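Does the Washing Machine Really Eat Socks?
Reading time: 4 minutes

Grown-ups love to blame the washing machine. One sock goes missing and somebody says, "The machine must have eaten it." Do you believe that? I didn't, so I went looking for proof.

First, think about what a machine would have to do to eat a sock. It would need a gap big enough for a sock to slip through, and the sock would have to go somewhere. Some washing machines do have a rubber seal around the door, and a small sock can get stuck in the folds of it. Baby socks are the worst for this. But a stuck sock is still there. Pull back the seal and you can often fish it out, a bit slimy.

So where do the rest go?

Consuelo Pacheco runs the Hoswood laundry room, where families from 62 apartments bring their washing. She keeps a box for lost socks next to the dryers. When I asked her if the machines eat socks, she laughed at me.

"They're in the sleeves," she said. "Go home and check your sleeves."

I wasn't sure about that either, but I tried it. I found a sock inside a pillowcase and another one in the leg of my pajamas. That makes 2 socks, and the machine hadn't eaten either of them.

Why would a sock climb inside a pillowcase? It doesn't climb, of course. Wet clothes get tossed and turned over and over, and small things get pushed into big things. Dryers add another trick. When dry cloth rubs against other dry cloth, it can build up static electricity, the same stuff that makes your hair stand up when you pull off a hat. Static can make a sock cling to the inside of a sweatshirt, where you won't see it until you put the sweatshirt on.

Some socks never get to the wash in the first place. They are under beds, in gym bags, or at your cousin's house. A sock that was never washed can't have been eaten by anything.

You may have heard tips for keeping pairs together. I tried a few.

Pinning socks together with safety pins: it works, but I got tired of opening and closing the pins. Ask a grown-up before you try it.

Putting socks in a mesh laundry bag: good, if you remember to zip it. I forgot, and they came out all over the place.

Buying socks that are all the same color: this one is sneaky. You still lose socks, you just don't notice. I'm not counting it.

Sorting right away: the boring one, and the one I trust most. Spread everything out on a big table. Shake each piece. Put your hand inside anything with a sleeve, a leg or a corner. Flatten each sock so you can see its whole shape and any writing on it, then look for its partner. A crumpled sock looks a lot like any other small piece of cloth — that's how it gets missed.
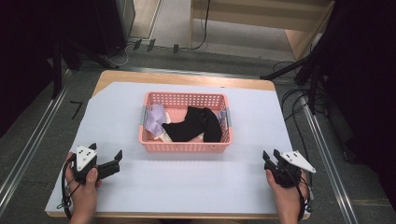
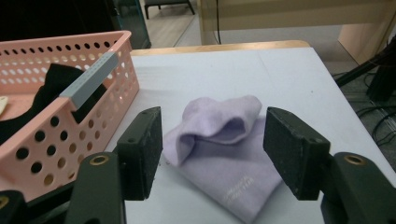 Laundry in a pink basket, and a pale purple sock on the white tabletop.

If you still have a single sock at the end, don't throw it out yet. Keep it until the next wash. I have one from October, and I still think its partner is in the car.

Last updated: October
Contact us | Copyright Gredis Kids | Back to top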